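Notebook, Samville bench, August 3, 2023
Stone sealer trial, Candis penetrating sealer
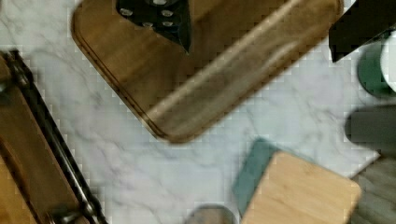 Second coat of Candis went on the test slab at 50 mL per panel, dwell 5 min, wiped with lint-free cloth. Panel A got no sealer. Oil drop test to follow after full cure. Countertop stock for the Vondasero job is the same type, white marble with soft gray veining, the veins bunched more heavily near the center, so stains there will be hard to score by eye. Use the color meter on clear stone only.

Honed panels to 400 grit before coating. Pfeiffer cloths shed less than the old ones. Lemon juice etched both panels, as expected; sealer does not stop acid.

To do: repeat with 2 coats on the polished side. Order more acetone.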